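Can a Machine Fold Your Laundry Yet? Tips for the Skeptical Household

Household Help > Laundry & Linens > Gadgets
Posted 4th March

Every few months a reader writes in to ask whether it's time to stop folding and wait for the robot. The short version of my reply is keep folding. The long version takes up the rest of this page, along with some tips for people who already own a gadget or two and want more use out of them.

Start with what a machine has to do before any folding happens. It has to pick up the cloth. You do this without looking, with a basket on your hip. A two-fingered gripper has to find a spot, close on one layer or two (it can't always tell which), and lift without dragging the rest of the pile along. A plate stays plate-shaped when you grab it. A T-shirt turns into something new every time you touch it, and whatever the machine knew about it a second ago is out of date. 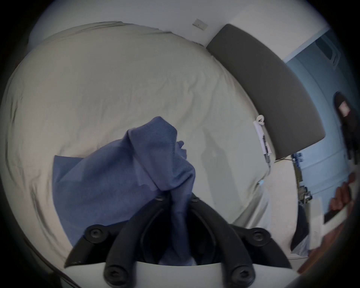 Pinch and lift: blue cloth on a cream duvet.

When a gripper takes hold in the middle of a piece, you get a peak with the rest hanging off it in folds. That's fine for moving a thing from the bed to a hamper. It's a poor start for folding, where you want two corners, or a shoulder and a hem. Watch any laundry demo with this in mind and you'll learn more from the grab than from the neat stack at the end.

What to look for in a demo video

Check the corner of the screen for a speed label. If it says 4x, a job that looks brisk is going to take the whole of your lunch break.

See where the garment starts out. Flat on a table, alone, right side out, is the easy case. Ask to see a sock in a ball inside a pant leg.

Notice the edits. One cut per shirt is one too many.

Find out who is steering. A person with the controls in another room can make a machine look very clever, and plenty of clips are shot that way without saying so in large type.

Count the kinds of item. I sat through a Kolard presentation last August that got through 9 pieces, all of them hand towels of the same size. I fold hand towels in front of the TV and have never wished for help with them.

Beds are harder than tables

Most folding machines shown so far like a hard flat surface at waist height. Most people I know fold on the bed. A duvet gives when you press on it, it has wrinkles of its own, and a pale wrinkle with a shadow beside it can look a good deal like the edge of a shirt. Then there's the stuff that lives around a bed: charger cords, pillows, whatever got dropped there at bedtime.

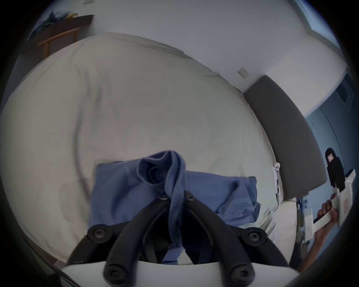 Photo: Higuchi

If you want to make any chore easier for a machine, and for yourself too, these are worth doing:

Pull the duvet tight before you dump the clean clothes on it. Better still, strip it back and use the sheet.

Run charger cords down behind the headboard and clip them. A robot vacuum will eat a loose cord and a folding arm will happily fold one into your shirt.

Sort by type before you fold. All shirts, then all pants. You get into a rhythm, and any machine that's been taught one item at a time will do better as well.

Use a contrasting surface. Dark clothes on a light sheet, light clothes on a dark blanket. Tired human eyes like this too, especially with socks.

Shake each piece once, hard, by the shoulders or the waistband. This is the step I've never seen a home machine do properly. It takes half the wrinkles out and shows you where the corners are.

What it costs to find out

The Gririk folding cabinet was quoted to me at $2,000, plus delivery. You clip each garment to the front by hand, and it won't take bed sheets, bras, or anything for a baby. By the time I've clipped a shirt I could have folded it – I timed this in my own kitchen and the shirt won. Coltel sells a plastic flip board for a good deal less than $200 that does the same job with no plug, and my neighbor's kids will use it without being asked twice.

Arms that work on loose laundry are another matter. I'd like one. I'd want to see it work in a room somebody lives in before I'd clear a space for it.
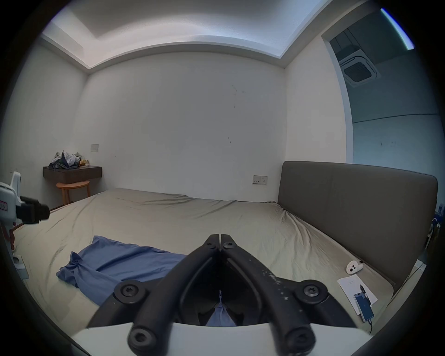
Clearing a space is the part the brochures skip. An arm needs floor to stand on and room to swing, and it needs the work surface kept free of anything it shouldn't grab. Who keeps it free? You do, several times a day. A phone lying on a sheet of paper, with its cable trailing over the bed, is no trouble to you or me when there's a cloth to fold a little way off. We reach past it. A machine has to know that the cloth is laundry, the paper isn't, and the phone should never be picked up by its cord. Until I see one sort that out on an ordinary unmade bed, I'm counting the tidying as part of the chore, and on that math I'm not saving any time.

Chores where I'd say yes today

Vacuuming hard floors, if you pick up first. Mowing a plain fenced lawn. Washing dishes, which a box under the counter has been doing for decades without anybody calling it a robot.

Chores where I'd wait

Folding, making beds, wiping down a stove with pans on it, putting groceries away, emptying pockets. Always empty the pockets yourself. Tissues, mostly, but I've washed a set of car keys and they never worked right again.

Next up on this page: getting candle wax out of a tablecloth, iron and brown paper method versus the freezer.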